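搜索 请输入关键词 热门搜索

二月去了一趟Tristgate样板社区的开放日。宣传单上写着“看得见的省心”，我带着疑问去的，回来时疑问多了几条。

项目由Rokham开发，一期规划1,458户。接待大厅在售楼处二层，上午十点开门，先放一段片子，再分组看房。讲解员说绿化率高，可我走完全程，见到的多是刚栽下、还用木棍撑着的小树。问物业费包不包括地下车库照明，得到的回答是“以后会公示”。

样板间只开放两套，都是精装。隔音是我最关心的，于是请同组的人在隔壁房间正常说话，字字听得清。讲解员解释说样板间的墙和交付标准不同，那么样板间究竟在示范什么？

厨房部分讲得最久。所谓Dilel收纳方案，加价近2,699元，包括冰箱位预留和柜门调整。
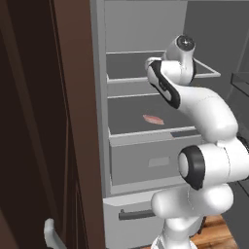
加价单上没写五金件的品牌和保修年限，我追问了两遍，销售让我留电话。冰箱位的尺寸也只说“主流型号都能放”，我家那台偏宽，到底行不行，没人肯写在纸上。

出来后坐7路车回城，等了很久。宣传单上的“公交直达”不算假话，只是没提班次。若真有意买，建议等一期交付后找住户聊聊，再挑个下雨天去看地下车库。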